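Diltthorpe, four nights at the Eyvindsson
2 Jul 2020

I booked the Eyvindsson through Velum, which listed it at a lower rate than the hotel's own site. The catch was the cancellation window. Velum's rate locked at 30 days before arrival, while the direct rate could be dropped up to the day before. I took the cheaper one and kept a copy of the terms.

Check-in opened at 3 p.m. The confirmation email said 2. The desk held my bag and gave me a key card at 2:40, so the error cost me a coffee.

Room 13 is on the courtyard side. The window seals well and street noise did not reach the bed. The shower took more than 60 seconds to run warm each morning, then held its temperature. There are 4 outlets, two of them behind the headboard, where a standard laptop charger does not fit. Bring a short extension cord.

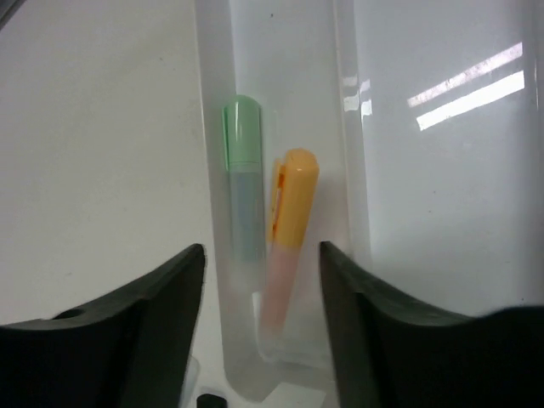 Wi-Fi was steady enough for video calls until early evening, when it slowed. The hotel uses a login page that expires every night at midnight and drops any transfer in progress. Þórey Norðdahl at the front desk moved my laptop to the staff-issued code on the second day and the problem stopped. Ask for that at check-in if you plan to work.

Breakfast is charged separately and is paid at the table. The bread was good. The eggs were kept under a lamp too long by nine.

I had also looked at Vastusstead, across the river. It has parking and a later checkout, but the smallest room there has no desk. I may try it in August if the rates come down.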